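Feltano Customer Care — Product Support Record
Subject: Lateral movement and finish wear, Haworth lounge chair (bent-beech frame, first series)
Category: Seating, restored and reissued designs
Opened: October 22, 2023
Status: Resolved, with follow-up

Summary of the report

The customer reports that a Haworth lounge chair, purchased through the Buredby showroom, moves from side to side when a person sits down or shifts weight. A creaking sound is heard from the rear of the frame, on the left as one is seated. The customer also reports a pale, dull patch on the upper surface of the left armrest. The chair has been in daily use since January and stands on a wool rug over a floating oak floor.

The customer asks whether the chair is safe to use, whether the wear on the armrest is covered by the warranty, and whether the frame may be tightened at home.

Initial response from Product Support

Thank you for your report. Please do not use the chair until the checks listed in this reply have been completed. The Haworth lounge chair carries the load of the sitter through two bent side frames joined by a front rail, a rear rail and a lower stretcher. Movement at any of these joints places strain on the others, and continued use may enlarge the holes in the beech.

Please carry out the following and reply with the results.

1. Remove the seat and back cushions and set them aside.
2. Place the bare frame on a hard, level floor, away from the rug. Press down on each corner in turn and note whether any foot lifts.
3. Hold the rear rail with one hand and the left side frame with the other. Move them gently against each other and note whether a gap opens.
4. Inspect the outer face of each side frame for cracks running along the grain, in particular near the bolt heads.
5. Report the number stamped on the underside of the front rail. Frames numbered below 2000 were assembled with slotted bolts and require a different tool.

Kindly do not tighten anything at this stage.

Customer reply, summarized

All four feet rest flat on a hard floor. A narrow gap opens between the rear rail and the left side frame when the two are moved by hand. No cracks were found. The number on the front rail is legible and is higher than 2000. The customer adds that the lower stretcher appears sound and that the creak can be produced by hand at the rear joint alone.

Second response from Product Support

The results point to the left rear rail joint. Each rail in this series is held by two bolts that pass through the side frame into steel barrel nuts set crosswise in the rail. A hardwood dowel between the bolts keeps the rail from turning. Where the bolts have worked loose, the dowel carries load for which it was not intended and may have become compressed. Tightening the bolts alone will often silence the joint for a few weeks, after which the movement returns.

A service kit has been dispatched from the Buredby workshop. It contains two replacement barrel nuts, one beech dowel, a set of fiber washers and a hex key. The customer is asked to confirm receipt before starting work, and to check the contents against the printed slip.

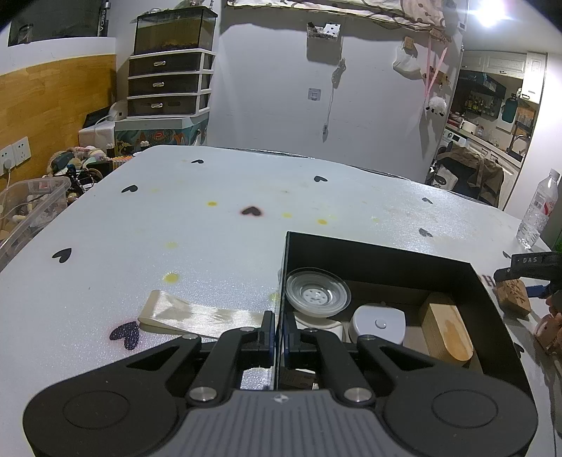 Removal of the left side frame should be carried out with the chair lying on its right side on a folded blanket. Loosen the lower stretcher bolt first by two full turns, then the front rail bolts, and only then the rear rail bolts. Taking the rear bolts out first allows the weight of the frame to twist the front dowel. Keep the bolts from each joint separate, as the rear bolts are slightly longer. Small parts should be set down in an open box with raised walls, such as the black rectangular one on the white tabletop, and the box should be kept well clear of the working area. Barrel nuts roll easily and are difficult to find under furniture. Once the side frame is free, the old dowel may be drawn out by hand or with padded pliers. Please do not drill it out.

Assembly instructions

Clean the dowel hole with a dry cotton cloth. Loose fiber and old glue should be removed, but the hole should not be sanded or widened. Test the new dowel without glue. It should enter under firm hand pressure and should not fall out when the rail is turned over. If the fit is loose, stop and inform this office.

Apply a thin coat of ordinary white wood glue inside the hole on the rail side only. The side frame is left dry so that the chair can be taken apart again in the future. Insert the dowel, place the new barrel nuts with their slots facing outward, and bring the side frame into position. Start every bolt by hand. Tighten the rear rail bolts first, then the front rail bolts, then the stretcher, with a fiber washer under each head. Set the chair upright on a level floor for the final turn of the key.

Wait 26 hours before sitting in the chair. The glue on the packing slip is described as ready sooner, but our workshop asks for the longer period on all load-bearing joints.

Armrest finish

The dull patch was reviewed separately. The Haworth armrests are finished with oil and a light coat of wax. They are not lacquered. Contact with skin, hand cream and warm cups gradually removes the wax, and the wood beneath takes on a paler, drier look. This is considered normal wear and is not covered by the warranty. It can be corrected at home.

Dust the armrest with a soft brush and wipe it with a cloth that has been wrung out well in lukewarm water. Allow the wood to dry fully. Apply Dustex furniture oil sparingly along the grain, leave it for 30 minutes, and wipe away all excess. Repeat on the following day if the patch still looks pale when viewed from the side. Both armrests should be treated together, as a single treated arm will stand out from the other until the color evens. Cloths used with oil should be laid flat outdoors to dry and should not be folded or left in a heap — they can heat up and catch fire without a flame.

Customers sometimes ask whether sandpaper is suitable. Product Support does not advise it for this model. The edge of the armrest narrows toward the front in a soft curve shaped by hand, and even fine paper leaves a flat spot that will catch the light.

Customer reply, summarized

The joint has been rebuilt according to the instructions. The new dowel fitted firmly. No gap can be opened by hand, and the creak is no longer heard. A faint knock remains when the chair is dragged backward over the rug. The first coat of oil has been applied to both armrests. The customer asks about the knock and about the cost of the kit.

Third response from Product Support

The kit is supplied without charge under the frame warranty. The replaced parts need not be returned.

The remaining knock most likely comes from the rear felt pads. On a thick rug the pad folds under the foot when the chair is pulled backward, then springs back. Please lift the chair when moving it, or replace the felt with the harder nylon glides, which are available from the showroom in sets of four. Glides are suitable for rugs and carpet. Felt should be kept for bare wood floors.

We also recommend checking the webbing while the cushions are off. The straps should return to level when pressed at the center and released. Any strap that stays low, or that shows fraying at its clip, should be reported under a new request, as webbing is handled by the upholstery section.

Resolution

Cause: loosened bolts at the left rear rail joint, with compression of the dowel.
Action: dowel, barrel nuts and washers replaced by the customer.
Warranty: frame repair accepted; armrest finish declined as normal wear, care advice given.
Further costs to customer: nylon glides, if wanted.

Follow-up

The bolts should be checked once after 80 days of use and again each January, when heated indoor air is dry and beech frames shrink slightly. A quarter turn is usually sufficient. If a bolt accepts more than one full turn, the chair should be taken out of use and this record reopened by replying to the original message.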